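Oltell bench arm and mounting kit, reviewed after a season of packing work

We bought the Oltell arm for the packing room at Salazar, where we ship replacement parts for garden pumps. The job we gave it was the dullest one in the building: picking filled pouches off the sorting bench and setting them in trays. Two people used to do that all day. On a normal day it's 500 pouches.

Setup took longer than the booklet says. The mounting plate fits well and the screws seat cleanly, but the cables are stiff and the supplied ties are too short. Parviz Ghorbani, our maintenance lead, bought longer ones and spent an afternoon rerouting everything. The Drasel software was easier. Most of the crew could teach it a new tray layout after one morning.

It is slower than a person on a good hour and steadier over a full shift. Pouches with a creased label still get dropped now and then, and someone has to walk over and clear the fault.

The two packers are still here. One checks orders before they go to the bench, and the other splits her time between returns and running the arm. She likes the change. He says he misses talking to somebody across the table. Sore wrists come up a lot less at shift meetings. What does come up is noise, a thin whine when the arm slows down. 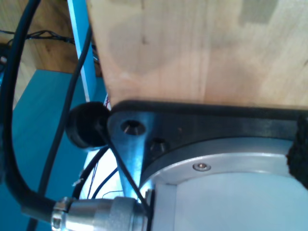
Do you need a technician on staff to keep it going?

Someone handy is enough for daily use. We still call the dealer, Citex, for anything inside the arm, and the yearly service plan costs us $395.

I'd buy it again for a bench with steady, repeated work. For a shop that changes products every week, I would wait. The spare gripper pads should be in the box at this price, and they aren't.

Reviewed by Bjarke Þórarinsdóttir, 28th March

Contact us | Copyright Salazar | Back to top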